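Two-arm sim, planner keeps parking one arm too close to the block

Bravodora forum > Motion planning and control
Started April 10, 2022

miro_montes
Hello everybody, and sorry in advance for the long post, I never manage to keep these short. I'm setting up a two-arm cell in simulation before we touch the real one, and I have a planning problem that has eaten most of my weekend. One arm picks up a small yellow part and holds it, the other comes down over a big wooden block. Each arm plans beautifully when it's alone. When I ask for both together, the block-side arm stops with its fingers so near the top of the block that the checker sometimes says collision and sometimes doesn't, with the very same goal! I have run it 600 times overnight and I get 14 of those failures, scattered all through the log.

Planner is the stock sampling one, smoothing on, collision padding at 2 mm.

abilio_s
Welcome, Milagros! Nice clear report. My bet is the smoothing. It shortcuts between waypoints and checks the shortcut at a fixed step, so a fingertip can graze the block between two checks. Turn smoothing off and run the same batch. If the failures go away you have your answer, and then you can put it back with a finer step.

ikerv
I'd be careful there, Abilio. If it were the step size she'd see trouble along the path, and she says it's at the final pose. I think the goal itself is sitting right on the padding. Inverse kinematics gives you a slightly different answer depending on the seed, and half a millimeter one way or the other flips the result. Milagros, are you seeding IK from the current joint state or at random?

miro_montes
Random, I'm afraid – I copied that from an old Breteck config and never gave it another thought. I'll post the pose so you have something to look at.

abilio_s
Well, that does make Iker's idea more likely. I still wouldn't trust the smoother with fingers that close to anything, but I'll wait and see.

inaki_pacheco
Jumping in from the perception side, if you'll have me. Where does the block's pose come from? If you feed the planner an estimate instead of the simulator's own value, the top face will wander a little on every run. We had this with the Ditlow setup last October and spent 7 days blaming the planner, poor thing.

miro_montes
Straight from the simulator, Iñaki, no estimate in the loop yet. And this is the goal pose with both arms where I want them:
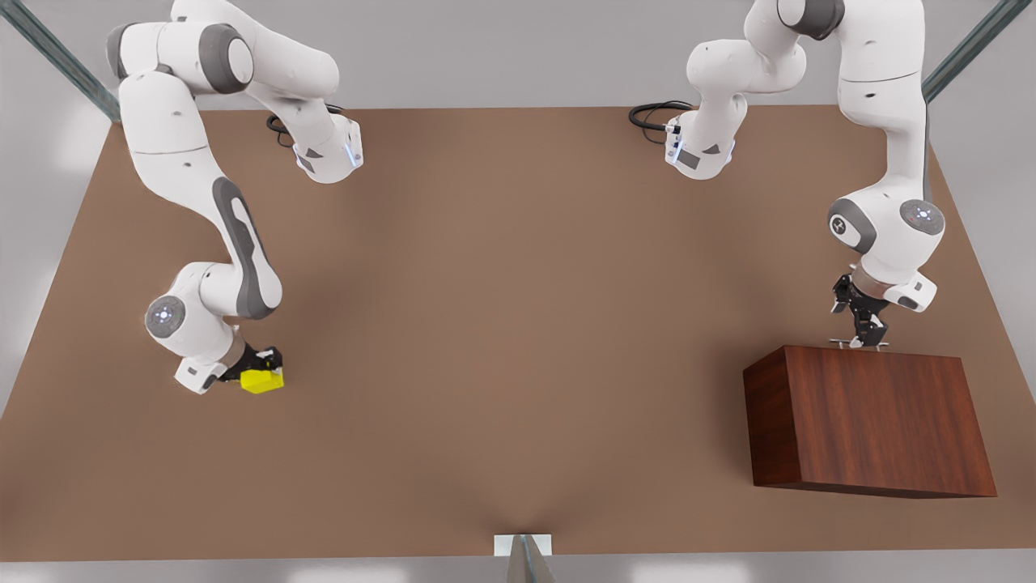

Page 2 of 2

ikerv
Thank you, very helpful. Look at the left gripper, straight down with the fingertips just over the far edge of the block's top. There is hardly any room there, so I'm sticking with my answer. Raise the pre-grasp pose, seed from the current state, and do the last bit as a straight-line move with the block allowed as a contact.

abilio_s
All right, I come over to your side on the goal pose. I disagree about allowing contact, though. Do that in sim and it'll still be switched on when you get to hardware, I've seen it happen. Allow it for the fingers only, and only during the approach.

ikerv
Fingers only, agreed. I should have written that.

baltasar_g
Please also check that the yellow part is attached to the right gripper in the planning scene. If it's left as a loose object, the planner can treat the closed fingers as a collision at the start, and then you get a second kind of failure mixed into your 14.

miro_montes
Oh dear, Baltasar, it wasn't attached! That's fixed now, and I've changed the seed and raised the pre-grasp as Iker said. Smoothing is off for tonight so that Abilio can sleep. The batch is running and I'll post the log in the morning, thank you all so much for your patience.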